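Laundry > Folding > Jerseys and team shirts

How to fold a basketball jersey so it stays folded

Jerseys are slippery. Mesh slides, armholes are huge, straps flop around. Fold one like a T-shirt and it comes undone before it hits the drawer. Method below takes a minute, less once you've done a few.

What you need

A flat spot. Table, bed, or a sofa seat if thats what's free. Fabric surface is better than bare wood, the jersey grips a little and doesn't skate away from you. Clean hands. No tools, no folding board. I own a Cimell board and it's too narrow for adult jerseys anyway.

Before you start

Jersey has to be bone dry. Check the numbers, they hold damp longer than the mesh does. If they feel cool, hang it up another hour. And don't iron over them, ever. My brother's old Nemell jersey still has the mark.

Steps

1. Lay it face down. Front number against the surface. Shake it first so the hem isn't flipped under.

2. Smooth from the middle out. Both palms, toward the side seams. Skip this and you get a lump in the bundle that never leaves.

3. Straps down. Fold the shoulders toward the hem until the armholes disappear. The top edge will look a bit raggedy – fine, leave it.

4. Sides in. Left third over, then right third on top. Try to fold beside the number and not through it. On kids' sizes you can't always avoid it. Soft crease, don't press.

5. Bottom up. Hem to the top edge, then in half again if your drawer is shallow.

6. Flip it over. Check what's showing. I like a number on top so you can find the right one without digging thru the stack.

Got the matching shorts? Fold them in half leg to leg, then in thirds, and lay them on the back of the jersey before step 4. Wrap the sides around. One bundle, nothing lost on game day. Some trim sticking out the bottom is ok.

Doing a whole pile

Sort first. Jerseys in one heap, ordinary tees in another, since they fold differently and switching back and forth is what slows you down. Leave the tees bunched up till you get to them. Stack jerseys no more than 4 high, past that they slide.

Storing

Drawer, upright, folded edge up. Bongani Hendricks wrote in to say he rolls his for the gym bag, and yes, rolling works for a day trip. For months in a drawer I'd still fold. Older cracked lettering – put a sheet of plain tissue between the layers so it doesn't stick to itself.

Neatness: don't fuss. Edges will be uneven, it's mesh. If it holds together when you pick it up with one hand, done.

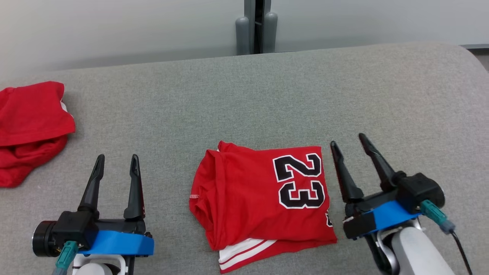

Red jersey folded with the 23 showing, another red piece still to do.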